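The Long Fold

Most shirts get folded the way the store folded them: sleeves back, sides in, hem up to the collar. It makes a neat square that looks fine on a shelf and falls apart the first time someone pulls out the one underneath. At Temstead, a laundry and mending shop on the ground floor of an old seed warehouse, the staff gave up on the square a few years ago. They handle 303 bags of household washing in a busy month, and nearly all of it goes home in long, flat bundles.

The idea is simple. A garment is laid sideways, folded lengthwise into a strip, and then tucked in from one end. The strip can be rolled, stood on edge in a drawer, or laid flat in the bottom of a suitcase.

What you need

A clear surface matters more than anything else. A bed is too soft and a kitchen counter is usually too narrow. Temstead uses plain tables from Nikska, 331 dollars each when the shop bought them, and wipes them down at noon and again at closing. A dining table does the job at home.

Start with something light. Cotton shirts and thin pajamas hold a crease well. Heavy sweatshirts fight back, and slippery linings slide open — save those for a hanger.

Stripes help

People learning the fold do better with striped cloth. The lines show at once whether the fabric is lying straight, and a crooked layer is easy to spot and pull back. On a flap turned over at an angle, the stripes slant against the rest.
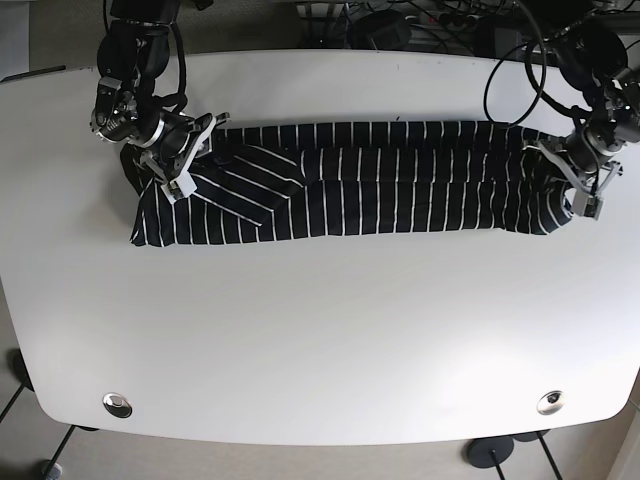

Where the bundles go

Drawers should be shallow. The shop's own shelving, from Kuster, has 22 bins, and each holds one row of bundles with the folded edge facing up. At home, a shoebox works as a divider. Leave a little slack at the end of the row so that one piece can come out without dragging its neighbor along.

For travel, put the longest bundles in first and fill the gaps with socks. A small Vuvix carry-on takes five shirts this way with room left for a pair of shoes — laid heel to toe, along the hinge side.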